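Kit Plelo — jeu d'épisodes simulés et banc logiciel

Fiche du jeu de données et notes d'installation

Le kit Plelo est vendu par Kimgate aux laboratoires et aux écoles qui veulent entraîner ou tester une politique de manipulation sans immobiliser un bras réel. Il comprend un simulateur, un jeu d'épisodes déjà enregistrés et les scripts qui permettent d'en produire d'autres. La présente fiche concerne la version 2 du jeu d'épisodes. Les conditions commerciales et le contrat de maintenance font l'objet d'un document séparé, remis avec la licence.

Contenu

Le jeu compte 1000 épisodes, tous produits en simulation. Chaque épisode dure 300 pas de commande. Il contient les images de la caméra de poignet, les positions articulaires, l'état de la pince, l'action envoyée et une consigne en français. Une traduction anglaise de la consigne est fournie dans un champ à part. Elle a été relue, mais elle reste parfois plus courte que l'original.

Les tâches sont des tâches de table : saisir, déplacer, empiler, ranger dans un bac, pousser jusqu'à un repère. La pose de départ du bras et celle des objets sont tirées au hasard à chaque épisode. Le tirage est enregistré avec la graine, ce qui permet de rejouer un épisode à l'identique tant que la version du simulateur ne change pas.

200 épisodes sont réservés à l'évaluation. Ils se trouvent dans le dossier eval et ne doivent pas servir à l'entraînement. Les scripts de chargement les excluent par défaut.

Caméra et rendu

La caméra de poignet est fixée sur le dernier segment du bras. Son orientation varie peu, mais sa distance au plan de travail change beaucoup au cours d'un épisode. Les matériaux par défaut sont mats et sans motif. Nous avons gardé ce choix pour la version 2, après avoir constaté qu'une texture marquée aidait trop les modèles à se repérer et faussait la comparaison avec une table unie.

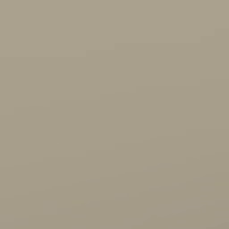 Les épisodes ne sont pas filtrés selon ce que la caméra voit. Une politique entraînée sur ce jeu doit donc s'appuyer aussi sur les positions articulaires et sur les images précédentes. Les utilisateurs qui préfèrent un filtrage peuvent activer l'option min_contrast dans le fichier de configuration. Elle écarte les images dont la variation de luminosité est trop faible, sans supprimer l'épisode entier. Le seuil livré est prudent, il vaut mieux l'ajuster sur un petit échantillon avant de lancer un traitement complet.

Les paramètres optiques sont ceux d'un modèle sténopé simple, sans distorsion. Plusieurs clients nous ont demandé un profil calé sur un appareil Canon qu'ils utilisent en vue fixe. Ce profil n'est pas livré. Le format d'import des paramètres intrinsèques est décrit dans docs/camera.txt et accepte n'importe quel étalonnage.

Installation

Décompresser l'archive, puis lancer install.sh depuis la racine. Le script vérifie la présence du pilote graphique et s'arrête s'il ne le trouve pas. La commande plelo check lit ensuite un épisode et affiche ses champs. Si les images s'affichent mais que les actions sont vides, la licence n'a pas été activée.

Le chargeur Effiong est inclus pour ceux qui l'utilisaient avec la version 1. Il fonctionne toujours, mais il ne lit pas le champ de traduction.

Limites connues

Les contacts entre objets empilés sont instables quand la pince s'ouvre très vite. L'éclairage vient d'une seule source et ne change pas d'un épisode à l'autre. Il n'y a ni objets souples, ni liquides, ni personne dans les scènes. Le passage au bras réel demande un recalage que le kit ne fait pas à votre place — les gains livrés sont ceux de la simulation et rien d'autre.

Contact

Les anomalies se signalent par le formulaire du compte client, en joignant le numéro de l'épisode et la graine. Milagros Muñoz suit les demandes techniques et y répond le mardi. Une version corrigée des contacts est prévue pour juin.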